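Notes on the Killham name-change form, 11 August 2020

The Killham advice group has published its revised guide to changing a name and gender marker on local records. I read all 29 pages. The older version, from April, treated the two changes as one application. They are separate, with separate fees and separate waiting periods.

Heiðrún Kjærgaard wrote most of the new text. Her team collected 179 replies from trans and nonbinary residents of Bornport and Haller, and 81 of those had been sent away at least once for a missing document. In most cases it was the certified copy of the birth record. A photocopy is refused at both counters.
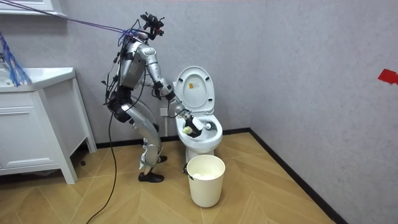

## What changed

- Section 2 now lists the documents in the order the clerk asks for them.
- The fee waiver has its own page. It covers the name change only.
- "Preferred name" is gone. The guide uses "name" throughout.
- Married applicants no longer need a spouse's signature in Haller. Bornport still asks for one.

## Open points

Bjartur Bisgaard wrote to me about section 5, which says school records follow automatically. They do not in Gallardo, where he had to file again with the district. I have passed this on.

The print run is 400 copies. The appendix on passports is still the old one, so skip it for now.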